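Progress report to the Trelteo Fund
Project: Monitoring the Kirkolia ceasefire line
Reporting date: May 21, 2024

The grant pays for open-source monitoring of the ceasefire between the Kirkolia government and the Trumetti coastal command. This report covers the work done since the first instalment was received.

We logged 51 alleged violations in the period. Of these, 26 were confirmed by two independent sources, usually satellite imagery matched against a local report. The rest stay in the database marked unconfirmed. Most of the confirmed cases were small-arms fire near the Esquivel crossing. Five involved artillery, all of them north of the river, and we published a separate note on those.

Both sides have objected to our figures. The Kirkolia defence ministry says we undercount fire from the coast, and the Trumetti command says the reverse. We have replied to both in writing and offered to review any evidence they send. The ministry has supplied coordinates for 2 incidents, and we are checking them now. The command has not yet answered.

The analysis stream is behind schedule. We had planned a paper on foreign air support and what its withdrawal would mean for the talks. The draft was finished but our outside readers felt it leaned too heavily on official statements from one side, and we agreed. It is being rewritten with more material from the border districts - translation is the main cost there - and should be ready in August.
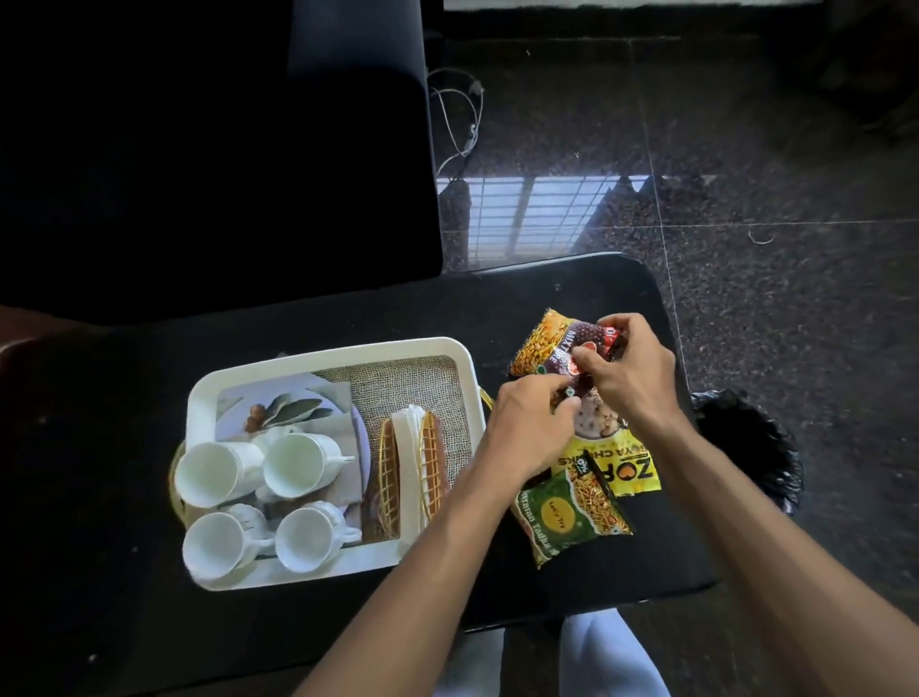
Spending is under budget on travel and over on imagery. Access to the Esquivel district was closed to foreign researchers for part of the period, so one field trip was put off. The price of commercial imagery went up when our licence was renewed. We ask the Fund's approval to move the unspent travel money to the imagery line. The total would not change.

Next steps are to finish the paper, reopen the request for access to Esquivel, and hold a closed briefing for embassy staff once the August data is in. We will also publish our coding rules in full, as the Fund asked after the last report - a draft is attached as Annex B.

© 2024 Kirkolia Ceasefire Monitoring Project | Contact us | Back to top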